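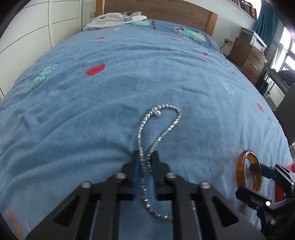 *Nayeli Echeverri*

Members who drive or deliver for an app-based service keep most of their business records at home, and many of those homes have no room to spare for an office. The following household guidance is issued by the Brovemville Independent Drivers' Association for members who are paid as contractors. It covers the storage of paperwork, the mileage log, the care of delivery bags and the handling of the vehicle between shifts. It does not replace the advice of a tax preparer or an attorney.

## Setting up a place for records

Choose one drawer, box or shelf and use it for nothing else. A lidded file box of the ordinary letter size will hold a full year of paperwork for one driver. Hanging folders should be labeled by month, with three more at the back for agreements, insurance and vehicle repairs.

Receipts printed on thermal paper fade, particularly when stored on a windowsill or near a radiator. Photograph or scan each one on the day it is issued, and write the date and purpose on the back in pencil before filing it. Do not cover the printed side with clear tape, as some adhesives will darken the paper and make the figures unreadable.

Members who drive for Dreltness receive their weekly earnings statement by e-mail only. Save the statement itself to a folder on the computer. A link in an old message may stop working once an account is closed. The same applies to any notice of a change in terms: save the old version as well as the new one, and note the date on which each was accepted.

## The mileage log

A paper log remains acceptable to most preparers, provided that entries are made at the time of the trip. The association supplies a log book of 50 ruled pages, available at the front counter at 323 Wieczorek Avenue. Each line should show:

- the date and the odometer reading at the start and end of the shift
- the service for which the member was driving
- tolls and parking paid, with the receipt filed under the same date
- any personal errand made during the shift, entered on a line of its own

Hang the log on a hook by the door with the car keys. Members who use a phone application should export the record at the end of every month and print one copy. One household reported the loss of 2,000 miles of entries when a phone was replaced, and the dates could be only partly restored from fuel receipts.

## Cleaning insulated bags

Empty the bag after the last delivery and leave it open overnight. Wipe the lining with a cloth wrung out in warm water and a few drops of dish soap, then with a second cloth and plain water. Seams hold grease and should be worked with a soft toothbrush. For odors, spread a spoonful of baking soda over the dry lining, close the bag until morning, and shake it out outdoors.

Bags of the Zodell type have a removable base board. Take it out for cleaning and stand it on edge to dry. Do not put the bag itself in a clothes dryer.

Small spills inside the car should be blotted from the outer edge toward the middle. Floor mats may be washed with the same soap solution and must be fully dry before they are put back. 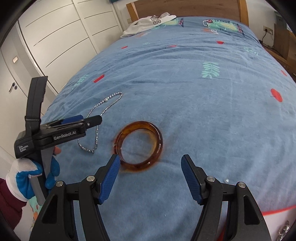

## Settlement notices and other legal mail

Notices concerning a group claim or a settlement are often sent on plain postcards and are easily thrown out with advertising. Open all mail over the file box. Any notice that names a service for which the member has driven should be dated on receipt, photographed on both sides and placed in the agreements folder. Write the reply deadline on the kitchen calendar.

Members who have moved should confirm their mailing address with each service, including those for which they no longer drive. Copies of notices may be brought to the front counter for reading assistance until 4:30 p.m.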